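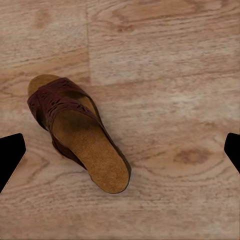 Forum > Learning from Demonstration > Simulated Data

bpagano
I would like to ask for opinions about a small dataset I am preparing. The task is to pick one shoe from a wooden surface, everything in simulation, with a camera that moves together with the gripper. I drive the arm by hand with a controller and each successful attempt is saved as one example. At the moment I have 47 examples with a slide sandal and I planned to stop at 50, then change the shoe.

My question is about the start position. In all 47 the gripper begins wide open and the sandal is already in view. Is this a mistake? My colleague at Nenico thinks that the policy will not learn to search. I think that search is a different problem and should have its own data.

morikawa_fan
Your colleague is right, in my opinion. I trained on a set like this in July and the arm was perfect when the object was in view at the start. I moved the start pose a little to the side and it went down to the empty floor and closed. Fifty examples from one start pose is not so different from one example.

turnalov
I don't agree with the last sentence. It depends how much the object moves between episodes. If the sandal is turned to a new angle each time, the approach is also new each time. Brunello, do you randomize the rotation?

bpagano
Yes, rotation and position both. The floor texture I also change, but only between 2 woods, because the others looked strange with the shadows.

turnalov
Then I would keep the 47 and add a second group with different start poses. Do not throw away good work.

kettle_drum
How do you grasp it? For open shoes I had a lot of trouble. If I take it by the strap, the demonstration looks nice but the strap is thin in the collision mesh and the fingers pass through. If I take it across the sole, it works more often, but the fingers must be very wide.

bpagano
By the side of the sole, near the strap. I lost many attempts before I found this. Now I have another doubt, about the views. I record a second one, close to the fingers, and from there I see mostly the fingers:
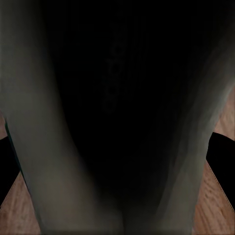
The fingers near each other at the bottom, with a bit of the wood on both sides.

Is it useful to keep a view like this? It doubles the size on disk, and for long parts of the episode there is very little in it except the gripper.

morikawa_fan
I would drop it. The network will spend its capacity on smooth gray-green surfaces and shadow. The finger opening you already have as a number in the state.

kettle_drum
Please keep it! Storage is cheap, and you can ignore a view at training time, but you can't record it again after. Also the contact moment is exactly where the wide view is weak – the fingers hide the object from above.

morikawa_fan
In that picture I can't find any object, so what contact will it learn?

kettle_drum
One moment is not the whole episode. I would look at the seconds before the close and decide from them.

turnalov
You can test it with little effort. Train once with both views and once without, same seed, and compare on start poses that are not in the set. On my Prilov project we had 3886 episodes and we still could not guess the answer before testing. Before you train, check the brightness too. The inside of that gripper is almost black, and if you add a random brightness change on top, you may lose the little that is there.

bpagano
Thank you, all of you. I will finish the three that are missing, with the start pose moved to the left and to the right, and I keep both views for now. The light I can raise in the renderer, but then the old 47 will not match the new ones. Should I replay the saved actions with the new light, or is it better to leave the difference in?

turnalov
Replay them if your simulator gives the same result twice. Mine does not, the shoe slides a bit differently and some grasps fail on replay. Check each one for success again before you save it.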